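Print this post | E-mail to a friend
Shares 86 | Comments 4

Cukell vs Stosell, round 2

Quick one, meant to write this up on Monday and didn't.

So. Two grippers, same arm, same controller. All in the simulator for now — the real Cukell is still in its box and the Stosell hasn't shipped. Mogensen models for both, downloaded in June, and no I haven't updated them.

The Cukell first. Closes fast, lets go fast, drops things. Thin objects were the worst. Fingertips meet a bit off centre and anything narrow just pivots out. Spent a whole evening on the friction settings befor I noticed I'd been editing the wrong file. Lovely.

Stosell is slower and I like it more. Wider plates, more forgiving if you come in at a bad angle. Downside is you lose sight of what you're grabbing. With a wrist camera that matters, the fingers block the bit you most want to see. Tried tipping the camera forward. Helped a little, then the arm links crept into view instead.

1339 attempts logged between the two. Haven't sorted them by object yet so no proper table, sorry. Gut feeling is Stosell ahead on blocks, nothing in it on the rest.

Controller is the old Cestitz one. Fine. Jerky on the last bit of the approach, which I think is my gains and not teh controller. Will try halving them.

Next job is cluttered bowls and bumpy floors, where the depth readings go to mush. Wrist view with a basin, a block and a stick to go at:

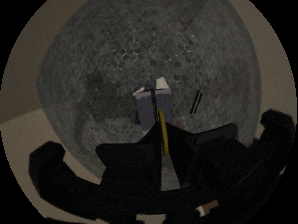
Bergþóra Bisgaard: Try slowing only the last part of the approach before you touch the gains. I had the same jerk on a Cestitz and it was the step between the two speed settings. Also please sort that log by object, I'd like to see the thin ones on their own.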